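Harnex Season Box - 7-disc TV series set

Item no. 711
Condition: new, sealed
Ships from: Grotham warehouse

The Harnex Season Box holds all 14 episodes of the space drama Darkex on 7 discs, two episodes on each disc. We wanted the set to be easy for a person who likes to watch in the old way, one disc in an evening, and then stop. You do not need an account, you do not need a connection, and the episodes will not disappear from your shelf at the end of the month.

Darkex was first shown late in the evening on a small channel, and many people met it by accident. The story follows the crew of a repair ship that is sent to close an old station and finds that some people still live there. It is slow in the first two episodes. From the third one it becomes much stronger, and the second half of the season is, in our opinion, among the best television of its kind. If you remember only the pilot, please give it another chance. 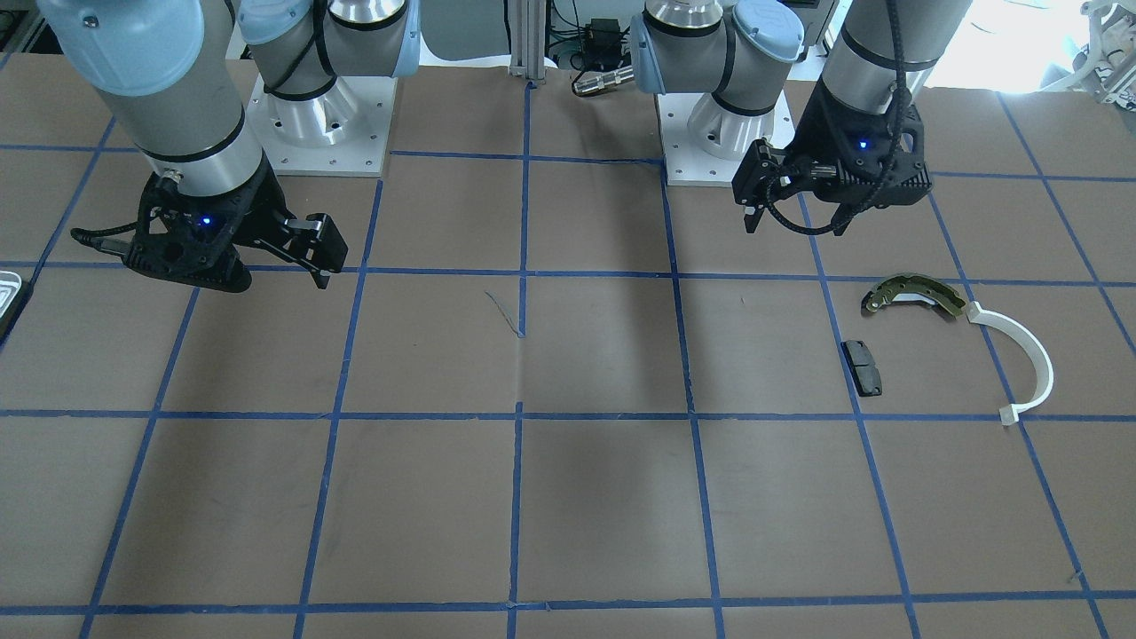 The picture was restored from the original film negatives, not from the broadcast tapes. Older editions had a green color in the corridors of the station, and the faces looked tired. Now the skin colors are natural and the dark parts have detail in them. We did not remove the film grain. Some customers asked us about this before the release, so we say it clearly: the grain is part of how the series was made, and it stays.

The sound comes in two versions. The first is the original stereo track, cleaned from noise. The second is a new surround mix, which is a little louder in the scenes with the engines. You can change between them with the audio button on your remote control at any moment - it is not necessary to go back to the menu.
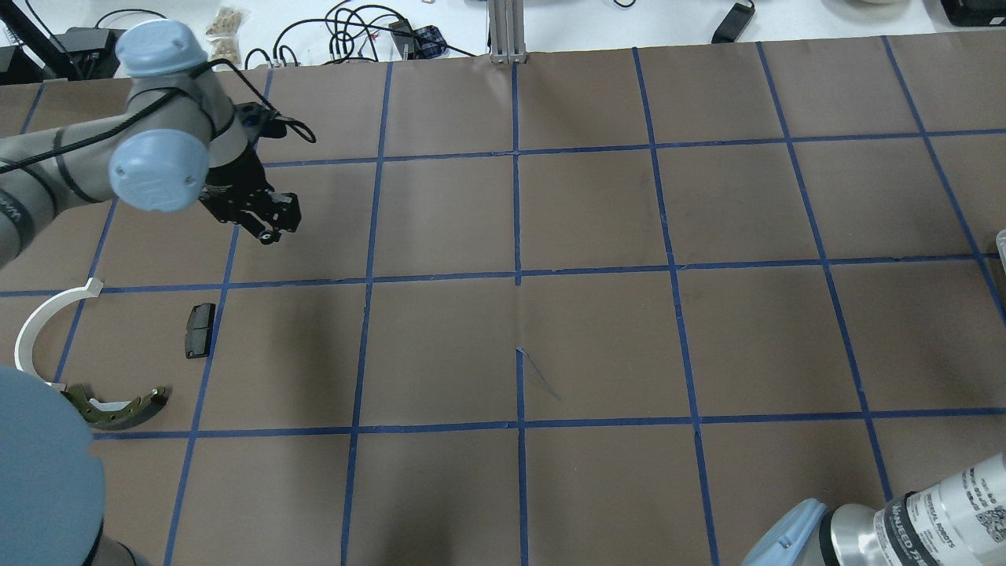
Sang-wook Heo
Product editor, Maeng Home Video

I worked on this page and also on the booklet, so if you find a mistake in one of them, it is probably mine. The booklet has 100 pages. It contains an episode guide, a long talk with the writers, and the drawings of the station before it was built in the studio. My favorite part is the essay by Yaa Nyarko about the music. She explains why the main theme is heard complete only one time in the whole season, and after I read it I had to watch the last episode again.

What is in the box

7 discs in a folding case
Booklet, 100 pages, color
Episode card with the original broadcast order
Outer box of thick card, matte finish

About the order of episodes: the channel showed episodes five and six in the wrong order, and the first home edition repeated this error. On our discs they are in the order the writers wanted. The episode card shows the old order for people who want to compare.

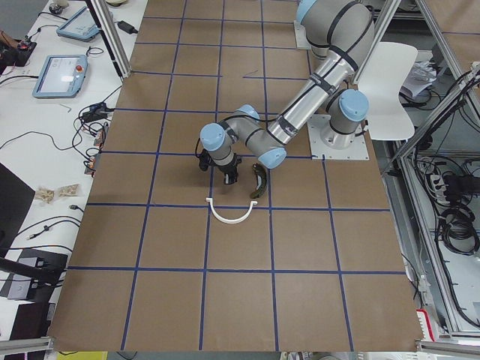

Extras are on discs six and seven. There is a documentary about the production, two commentary tracks (episodes one and 14), scenes that were not used, and the short trailers from the first broadcast. The documentary has subtitles. The commentary tracks unfortunately do not have them in this edition. We received several letters about it, and we hope to correct it in the next printing, planned for September.

Languages and subtitles

Audio: English
Subtitles: English, English for the hard of hearing, Korean, Spanish
Disc format: Blu-ray, all regions

Please check that your player reads Blu-ray discs. A DVD player will not play this set, and we do not have a DVD version.
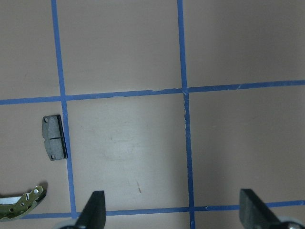 Shipping and returns

Orders that arrive before noon leave the warehouse on the same day. The set is packed in a strong carton with paper on all sides, because collectors care about the corners of the box, and so do we. If a corner arrives damaged, write to us and we will send a new outer box without asking you to return the discs.

A sealed set can be returned within 14 days. An opened set can be exchanged only if a disc does not play. In this case please tell us the number of the disc and the model of your player, it helps us to find the problem faster.

The second season is not available yet. The negatives are already in our hands, but the sound of two episodes is in poor condition and we are looking for a better source. When there is news, we will put it on this page first.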